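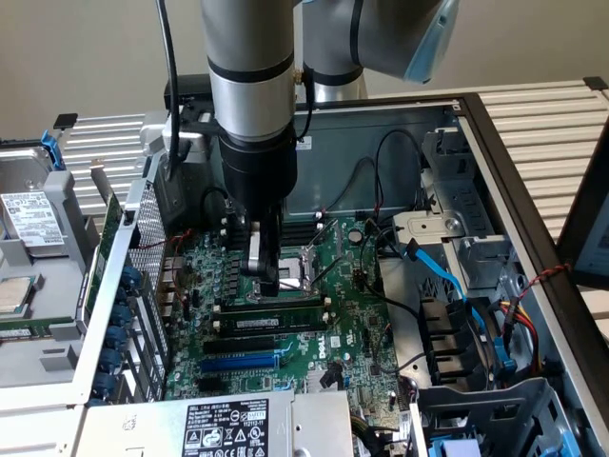
*Open desktop case with the green motherboard showing.*

# Bringing home-growing skaters into a sanctioned bout: how do you handle late transfers?

**Danica Sýkora**

I help run the Clirlow roller derby league and we're hosting a two-day tournament in December. Four teams, all from nearby. One of them, Skeltberg, wrote to me last night asking if they can add a skater who has been on another team's roster all season. The other team is Dierckx, and they're also playing in our tournament.

Our entry form says rosters close when the entry fee is paid. It says nothing about transfers. Skeltberg paid a while ago, but they've since lost a jammer to a knee injury and they're down to a thin bench. Dierckx say they don't mind, as long as she doesn't play against them. The fourth team, Tarero, haven't been asked yet.

I'd like to let her play. I also don't want to be dealing with an argument at check-in at 8 a.m. with a gym full of people waiting. Has anyone here done this? Do you write it down somewhere, or just get an email from each captain? 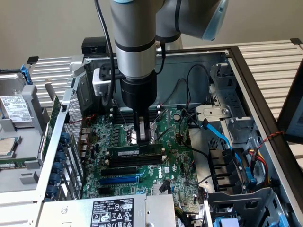
Other details, in case they matter:

- It's a round robin, so Skeltberg will meet Dierckx at some point.
- The games don't count toward any ranking.
- Her insurance is current. I've seen the card.
- Her number is 88, and Skeltberg already have an 88.

---

**Sheila Dunmore**

I've been head of officials at a few small tournaments and this comes up a lot. Since your games are unranked, it's mostly up to you as host, but check with whoever sanctions the event and with your insurer before you say yes. Some policies list skaters by team, and a card by itself doesn't tell you that.

Get it in writing from all the captains, including Tarero. They're the ones most likely to be upset, because the other two teams have already talked it over without them. One email thread with everybody copied is fine. Put in it:

- her name and the team she is skating for
- which game she sits out, if that's the deal
- who she replaces on the roster
- that no further changes will be taken after a set date

On sitting out the Dierckx game, I'd be careful. If Skeltberg are already short, they could end up with too few skaters to rotate properly in that one game, and then it's a worse game for everyone who bought a ticket. You might ask Dierckx again whether they really mind. Teams often say that to be polite and then change their answer when they think about it.

The number has to change. Two skaters on the same team can't share one, and your scorekeepers will lose track of penalties within minutes. Have her pick another and send it to you before you print the rosters. Tape on the jersey comes off when people sweat, so ask for a proper printed one, plus armbands to match.

Also tell your head referee and your penalty box manager. They shouldn't be finding out from the captains.
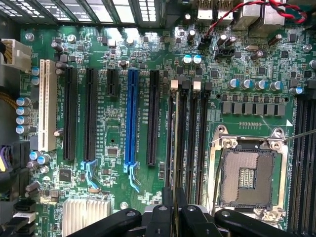
For next year, add a line to the entry form. Ours says that each team can make up to 2 roster changes after payment, for injury only, and that the host decides. We haven't had a dispute since we put that in.

---

**benchcoach_mo**

just let her skate. its unranked. we had a girl play for both sides in one weekend and it was fine, about 100 people came and not one asked

agree on the number thing though

---

**Danica Sýkora**

Thanks, both. I've emailed the three captains together and Tarero have already said yes, with the condition that the roster is locked after this. Still waiting on the insurer. Dierckx are asking their skaters tonight about the head-to-head game. She's going to be 2 for the weekend — her old junior number, so she still has the armbands.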